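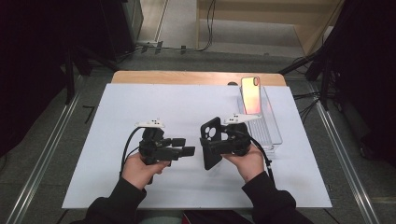
Handling Rules for Paired Gripper Recording: Second Progress Report

Grants & Reporting / Automation Practice

July – by Octavian Bogdan, Horkside

You asked in the last round for a plain answer on whether the Femaveo rules can be used as they stand. They can't, not yet, and I would be careful with anyone who tells you the pass rate says otherwise. The money released so far has bought a working table, a written set of rules and a fair amount of doubt about three of them.

What was done

We recorded 858 takes on the phone and case tasks under draft 2 of the rules. Each take has an operator with a gripper in each hand, and each is supposed to start from an open position, with the item in its place and nothing held. Aurelia Crăciun wrote the draft and trained the operators. I checked the takes against it afterward and had no part in the recording, as agreed with you in the spring.

Of the 858, I marked 156 as breaking at least one rule. The team's own log showed 9. I don't think anybody was hiding anything. The log only catches what the operator notices, and an operator in the middle of a two-handed move is looking at the item, so most slips at the start and end of a take go by.

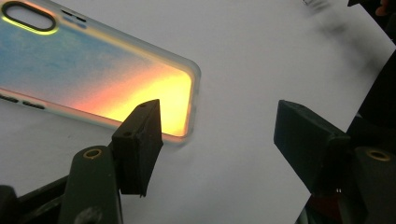 The starting rule gave the most trouble. Draft 2 says the fingers must be "fully open and clear of the item." Clear by how much? One operator read that as not touching. Another backed off by a hand's width every time. Both are fair readings, and the takes they produce don't look alike. I counted a breach only where the fingers were already in contact, so 156 is on the low side if you prefer the stricter reading.

Rules I would keep

The marker plate check stays. It is short, it can be answered yes or no, and operators do it without being chased. So does the rule on cables: they run back past the wrist and never across the work surface. The rule against reaching in with bare fingers during a take should stay too, though the wording needs to say when a take begins. At present it depends on who you ask.

Rules I would not defend

Rule 6 asks for "natural speed." I can't check that and neither can anyone else. Rule 8 asks for "even contact from both fingers" before a lift. With thin, upright items one finger often gets there before the other, and I see no harm in it.
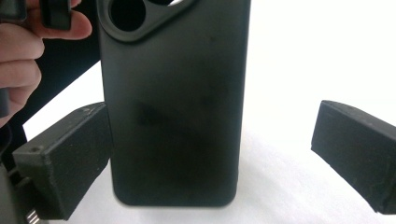 If rule 8 were applied as written, a good share of perfectly usable takes would have to go, and I have seen no evidence that the remainder would be any better. Aurelia disagrees with me here. Her view is that uneven contact teaches bad habits to whatever is trained on the data later. She may be right. We have not tested it, and the report from Ursu that she relies on covers heavy boxes, which don't tip when you nudge them.

The wear rule ("replace pads when worn") has the same problem as rule 6. Worn how much? Operators have been using their own judgment, and no pad was swapped in this period. I would like a reference pad kept in a drawer and a side-by-side look at the start of each session. It costs almost nothing.

Table and surroundings

Draft 2 wants the work surface free of anything not named in the task sheet. This was followed loosely. Personal things and spare parts crept in around the edges during long sessions and stayed until someone packed up.

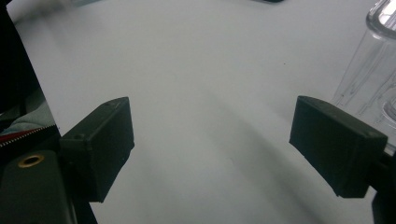 I haven't marked these takes as breaches when the item and both fingers had clear room to move. Dindine, who host the table, would like the rule dropped altogether. I would rather it covered the working area only, marked with tape, and left the rest to common sense. A rule that gets ignored every afternoon makes people casual about the others.

Spending and next steps

Spending is within the approved amount. Operator hours ran over and travel ran under. We are not asking for more in this period.

Before the next report we will:
- rewrite the starting rule with a measured gap
- drop rule 6
- run a small set of takes with and without rule 8 and compare them
- have a second person check a sample of my markings, as you now have only my word for the 156

I would advise against publishing draft 2, even as a preview. Once a rule is out under the Femaveo name it will be quoted, including the ones we are about to remove.

Related items
First Progress Report: Table Setup and Operator Training
Ursu Notes on Two-Handed Lifting
Draft 2 Rules, Marked Copy
Dindine Site Terms for Shared Tables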